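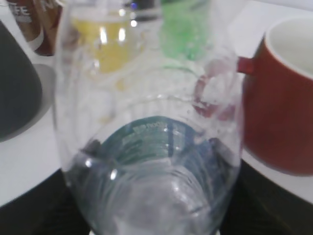 Every summer I tell myself I will clear out the break room before the July visitors come, and every summer I leave it until the mugs have taken over. This year I started early, and I am putting it all on one page so that the people who used to work with us can see what became of their cups. It began, as it does most years, with somebody's empty water bottle on the white table. The bottle is clear with a teal-green label, and the red-orange mug beside it is one I would know anywhere – white on the inside, a good solid handle, and bright enough that a bit of its color gets into the plastic of whatever you set next to it. I have been drinking my morning coffee out of red mugs for so many years that I have grown sentimental about them, and I make no promises about giving this one up.

For anyone new to these pages, the break room belongs to the upstairs half of the old Trostlow building, and it serves the weaving studio, the frame shop and the two little offices at the end of the hall. We share one sink, one kettle and far too many cupboards. Anneliese Kleinschmidt, who ran the weaving studio before me, bought the first set of mugs in colors so that we would each stick to our own. It worked for a good while! Then people moved on and left their colors behind, new people brought cups from home, and now you could serve a wedding out of that cupboard if the guests weren't fussy about matching.

Some notes to go along with the clearing out, in no particular order.

The reds. Anneliese picked these out at Surska, the kitchen shop that used to be down by the bridge, and she carried them home on the bus wrapped in a sweater. They have held up beautifully. I find that a little baking soda on a damp cloth takes the coffee ring off the inside, and you don't need to scrub hard. If you have one at home and have been feeling guilty about it all this time, please keep it and enjoy it, or bring it by and have a cup of something with us.

The yellows and the greens. Yellow was always the frame shop and green was whoever had the office nearest the stairs. Gemechu Bogale had green for the longest stretch, and he wrote to me from his new place to ask whether his was still in use. I wrote back that it was his for the asking, and that I would wrap it well and send it on with the studio calendar he left behind the door.

The darks. I have a soft spot for a dark gray cup, although I am told it makes the tea look gloomy. They never show a stain, which is a blessing in a shared kitchen, but do look inside before you pour, as they will also hide yesterday's coffee from you very nicely.

The bottles. Now this is where I get a bit stern. We went through 600 bottles of water last year between the lot of us, going by the delivery slips, and the tap here is perfectly good. I have put a bin for empties under the window, and I would love it if you would squash the bottle, put the cap back on and walk it over there yourself. The fellow who collects for the depot at Kirkance likes them with the caps on. Their drive is hoping to reach 1,000 bottles from our street by the end of the summer, and I would like us to do our share of that and then switch to a pitcher.

The saucers. I kept three. There used to be a saucer for everything when Anneliese was in charge, and they were handy for teabags and the odd button, but most of them spent their days at the back of the shelf. The rest went into a box marked Zaidi, for the tea table at the Zaidi Street fair, along with the sugar bowl that lost its lid.

If you see something in the cupboard that was yours, leave a note on the door and I will set it aside until the visitors have come and gone. After that, the extras will go to the fair with the saucers. I will add more pictures as I work my way down to the bottom shelves, where I believe the fondue set is still living.

Posted 29/05/2023

Recent galleries
Warping the big loom, start to finish
The frame shop's new sample wall
Yarn from the spring dye day
Window boxes on the Trostlow stairs
A farewell lunch for Gemechu
Last year's July visitors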